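Violins on the number 11: a lunchtime surprise in Plollham 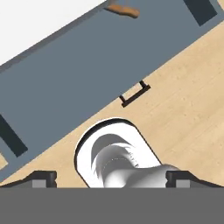

What happened on the bus

I only got on because it was raining. I'd meant to walk down to the market, buy some onions and walk back, and instead I found myself wedged on the top deck of the number 11 with my umbrella dripping down my boot, when a woman two rows ahead opened what I had taken for a rather smart overnight bag and took out a viola.

Then a chap by the stairs had a violin under his chin, and somebody I couldn't see at all (downstairs, I found out later, in the space where the pushchairs go) started up on the cello. And off they went! It was the Plollham Players, our town's own small orchestra, or as much of it as will fit on a bus, and they played all the way from the station to the top of Castle Hill.

For anyone who hasn't come across them, the Players have been giving concerts in the old Nyarko Hall for years. I've been going since my two were small enough to sit on my lap, and I've written about their family mornings on this blog more times than I should probably admit. They're the ones who did the piece with the foghorn. This bus business is new, though, and I had no idea it was coming, which I'm a bit cross about as I like to think I hear things.

They started with a bit of Haydn, very brisk, and then something slow that I didn't know and wish I'd asked about. The teenagers along the back took their earphones out. A little boy in a dinosaur coat stood up on his seat to see, was told to sit down, and stood up again. The driver waited an extra minute at the library stop so they could get to the end of a movement, and the only person who complained was a man who'd wanted to get off at the stop before and had forgotten to ring the bell.

What it's all for

I caught the viola player at the top of the hill while she was wiping down her case. The rides are part of a new season the Players are calling Mendus, a run of short, free performances in places where people are already sitting about with nothing much to do. Buses first, then the launderette on Mill Street, then the waiting room at the railway station if the trains are late enough. She said that last bit with a straight face.

There are 3 more bus rides planned before the end of August. They won't say which buses or which days, so you'll have to take your chances like I did, but she did let slip that they prefer the middle of the day, when there's room for elbows.

The season finishes with a proper concert at Nyarko Hall, starting at 2 in the afternoon so that small people can come and still be home for tea. The main item is a brand new piece for narrator and orchestra called Flutum, a story about a flute that goes missing the night before a big performance and has to be tracked down by the rest of the woodwind. I've heard a scrap of it, hummed to me at a bus stop, and it has a very good tune for the bassoon. Poor old bassoon, it usually gets cast as the grandfather or the bear, and this time it gets to be the detective.

My children are far too grown up for this sort of thing now, or so they tell me. I notice that both of them asked what time it started.

Tickets and so on

Children get in free and grown-ups pay what they like on the door, into the bucket. You don't need to book, but the hall only has 89 seats downstairs and the balcony is shut while they see to the roof, so I'd get there early if I were you. Cushions are a good idea. Those chairs haven't improved.

There'll be a chance for children to have a go on some of the instruments afterwards, in the side room. Last time the queue for the trombone went right out of the door and the noise was tremendous. If yours are anything like mine were, take a snack, and don't promise them the harp, as it doesn't always make it over from the school.

I did get my onions in the end, by the way, on the walk back down. It had stopped raining and I hummed the Haydn the whole way, and I've had it going round my head ever since. If any of you were on the same bus and know what the slow piece was, do leave me a comment. It started low down in the cello, then the viola came in over the top, and it finished just as we passed the bakery.

Posted at 4:15 PM 2 comments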